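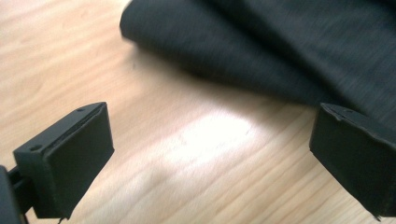
Re: pleated skirt, grasp point labels

On Nov 19, 2018, Gwawr Probert wrote:
> Is the Braneter split still 709 demos? And did edge-first help at all?
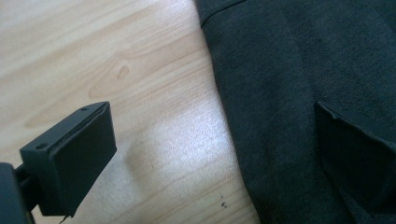 Posted by: Harries
To: cloth list

Yes, 709. Edge-first beats center by 30 on held out folds, will send teh plot.
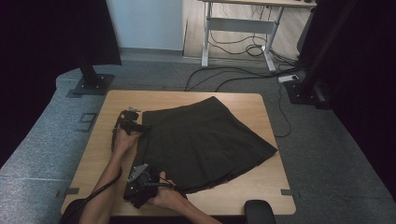

Relabeling is whats left. Both grippers on the left side of the skirt, one above the other, should get one label pair, Jesen script makes two. Fixing tonite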